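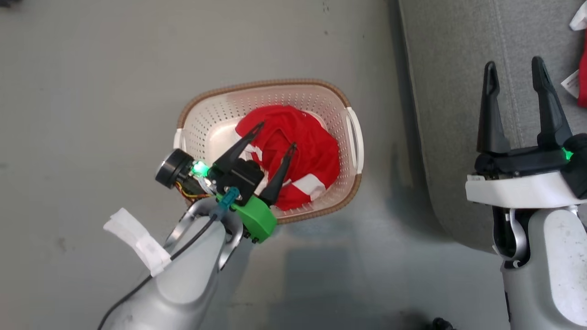
Red garment, white basket.

6th October

Up at six to get the washing on before the water pressure dropped. The new machine is a Floso and it takes 70 minutes on the short program, which I don't call short. Made coffee and read the meter while it ran: 3617. Wrote it on the calendar next to the February reading.

Walked down to Manríquez for bread and clothespins. They had the bread. The pins come in on the Daron truck, and it was late again - maybe tomorrow, they said. Bought onions as well, and a bar of the yellow soap.

The bill from Corerberg was in the mailbox when I got back. 915 for the gutter and the back step. More than I wanted to pay, but the step doesn't rock anymore. I'll send half now and the rest at the end of the month.

Rain from noon on. Hung the sheets in the hall and left the windows open a crack. Soup for supper, with three of the onions and the end of the ham. My knee was sore on the stairs but better than last week.

Read 20 pages and gave up on the book. Still have to call about the stove.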